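Notes from the night watch, Gadance

9 Mar 2024

I have had a few emails asking what it is like to stand a lookout on a merchant ship in waters where small boats come out to look you over. I did it for most of a contract last year, on a bulk carrier called the Gadance, and I kept a notebook, so I can answer without relying too much on memory.

The ship was slow and sat low when loaded. Those are the two things that matter most. A fast container ship with high sides is hard to climb. We had neither going for us, so the company, Pruvost, paid for razor wire along both sides and sent a box of radios that were better than the old ones. We rigged the wire two days before the area the captain had marked on the chart. Rigging wire is slow, unpleasant work and everybody ended up with torn sleeves. I still have a mark on my left wrist.

Celina Baran was second mate and ran the watch list. She put an extra person on each bridge wing at night, which meant less sleep for the deck crew and a lot of complaining at breakfast. My turn was midnight to four on the port side. You get a chair but you don't use it. You get binoculars, a radio and a thermos, and you look aft more than forward, as small boats like to come up from behind where the radar has trouble with the wake.

Most of what you see is fishing boats. Some carry lights and some don't. They bunch up over good ground, and a ship going through them has to pick a way around the nets. Fishermen will also run straight at you to turn you off their gear, which looks exactly like the thing you are worried about. I called in one of these on my second night and we went through the whole routine - alarm, deck lights, everyone not on duty down to the safe room. There were 23 of us on board and it took longer than it had in the drill. The boat turned away and went back to its nets. Celina wrote it up as a suspicious approach and told me to keep calling them in.

The one I think about more was in May, on the way back. It was just after sunrise. Two skiffs came out from behind a dhow and followed us for 15 minutes, one on each quarter. The captain put the speed up as far as it would go and started making small turns to rough up the water. He reported it by phone, and a warship answered and said it had a helicopter it could send. I never saw the helicopter. The skiffs dropped back at a distance of roughly 5 cables and sat there until we lost them in the haze. One of them had something long in the bow that could have been a ladder. It could also have been a pole for the nets. I wrote down "long object" and left it at that.

Azucena Quintero, our cook, spent that time in the safe room with the others and had brought bread and a bag of oranges down with her. Breakfast was late and the engineers were annoyed about it.

We heard afterward that the Temum, a tanker a day behind us, had shots fired near it on the same stretch. I don't know any more than that. The crew was fine, according to the agent in Jundik, where we took on fuel.

People ask if I was scared. On the nights, no, mostly tired and cold. During the skiffs, yes, for a while, and then there was a lot of paperwork. We took the wire down once we were clear and it went back in its crate for the next trip, rust and all.

I'm home until the next contract. If you work on ships and your company handles the extra watches some other way, write to me. I'd like to know how you split the hours, and if you get paid for them.
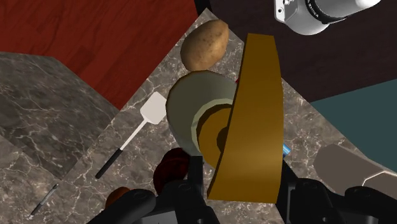 The pay question is a sore one. On the Gadance we got a bonus for the days inside the marked area and nothing for the days spent rigging, and I have a letter in to Pruvost about that. I'll post the answer when it comes.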